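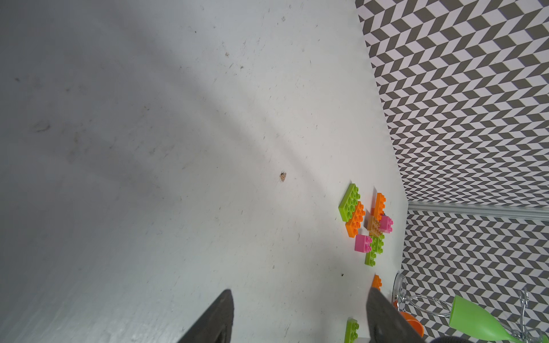
**Tidying trial puts household arms at 62 percent**

August 30, 2024

Jovadard has published results from a tabletop tidying trial run at its Drornlow test site, and the numbers suggest that general household chores remain out of reach for a single arm working alone.

The company logged 2,657 attempts across 11 chores, among them sorting toy blocks, emptying a wire dish rack and wiping down a table. An attempt counted as complete only if the arm finished with no human help. Overall completion was 62 percent.

Block pickup made up the largest share, with 1,397 attempts. Jovadard says single blocks lying flat gave little trouble. Most failures came when blocks overlapped or leaned on one another, and the arm either closed on two at once or pushed the target out of reach. Clear stemware was the weakest category for detection, and the report lists it separately from opaque cups and bowls.

Wiping was scored by surface coverage, a method that Pedley, a competing developer, has criticized. Pedley argues that a pass over the table should not count if crumbs and small debris are left behind. Jovadard said it will add a residue check to the next round.

Khumalo, which supplies shelving equipment to retailers, has asked for the same protocol to be applied to restocking and returns sorting. A shop-floor version is planned for May. No cycle times were released, so the trial cannot yet be compared with a person doing the same work.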